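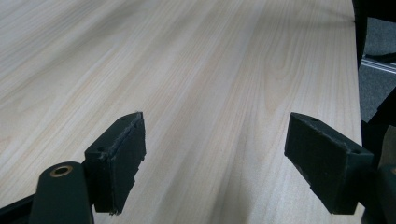

Issue 20

Print this page | E-mail this page to a friend

Okay, cookie people, let's talk about brown butter! I finally got around to baking with it last June and I've been putting it in everything since. Blondies, banana bread, rice cereal treats (oh my goodness, the rice cereal treats). It makes the whole house smell like toasted hazelnuts and it only takes one pan.

Use a light-colored pan if you own one, so you can watch the color change. Cut the butter into even slices and keep the heat at medium. It'll melt, then foam, then get really noisy. When the noise dies down, start stirring and don't wander off to check your phone! Little tan specks will show up on the bottom, and that's your flavor. Pour everything into a bowl right away, specks included, and scrape the pan well.

One thing that tripped me up the first few times: butter loses water as it browns. If a recipe calls for a full cup, I start with a cup plus two tablespoons and then measure what I have at the end. My first batch of blondies was dry enough to shingle a roof, so do check. 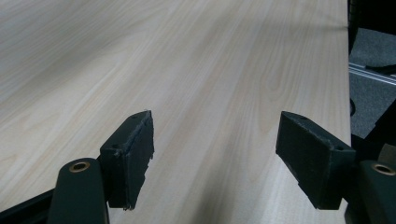
A pale wood-grain tabletop.

For cookies, let the brown butter firm up before you cream it with the sugar. I put the bowl in the fridge and stir it now and then until it's the texture of soft frosting. If you forget it and it goes rock hard, leave it on the counter for a while - it comes back just fine.

It freezes beautifully, too. I pour mine into an ice cube tray, freeze it overnight, and pop the cubes into a bag. Stir between pours or the first cubes get all clear butter and the last one gets all the specks (still delicious, but a little intense). 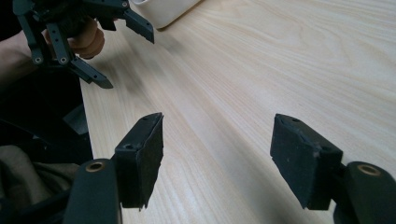 Deng

More things I love it for: tossed with hot popcorn, spooned over baked sweet potatoes, or whisked into pancake batter. Salted butter works, but it foams more and you'll want to cut back on any other salt in the recipe. For a big bake sale batch like the one we did for Redham, I brown the butter on Friday night and bake the next morning. Much calmer!

If you end up with black specks and a bitter smell, it's burned. Start over with fresh butter and lower the heat a notch. I've lost a few sticks that way, and I still think it's worth every one.

Next time: what to do with leftover egg whites, with a meringue that even behaves in a Fedport summer.

Get new kitchen tips by e-mail. Sign up for the Momdale newsletter. You can unsubscribe at any time.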